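Leokadia Kozłowski had been running the two-armed unit at Dornau for most of April when the left gripper stopped letting go.

"It closed on a bowl and stayed closed," she says. "The screen said open. The log said open. The fingers were shut."

The job was packing household goods, one item per cycle, and the unit had logged 3,755 cycles by then. Her colleague Rigoberto Puma reached in to free the bowl by hand. The arm was paused but still under power, and when the gripper finally caught up with its command it moved before he expected it to. He got a bruised thumb.

"I knew the rule," Puma says. "I had read the rule. I thought paused meant stopped."

They traced the fault to the gripper cable, which had been rubbing where it bends near the wrist. One conductor was nearly through. The position signal came and went with the angle of the arm, and the software kept the last good value it had — in this case, "open."

Kozłowski says the cable should have been changed sooner. "We had a drop in clean releases, down to 92 percent, and we blamed the bowls."

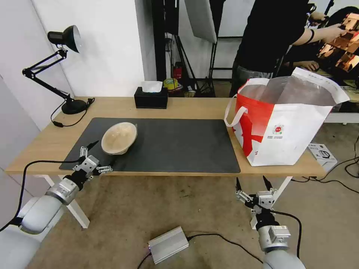 The team now cuts power before anyone puts a hand near the fingers, and a lost signal shows as a fault. Cables get checked every 986 cycles, a figure Puma took from the first dropout he could find in the log.

Neither of them thinks the matter is closed. The same cable is used on the right arm, and the supplier, Gurer, has not yet said whether it will offer a longer one. "I've asked nine times," Kozłowski says. "I'll ask again."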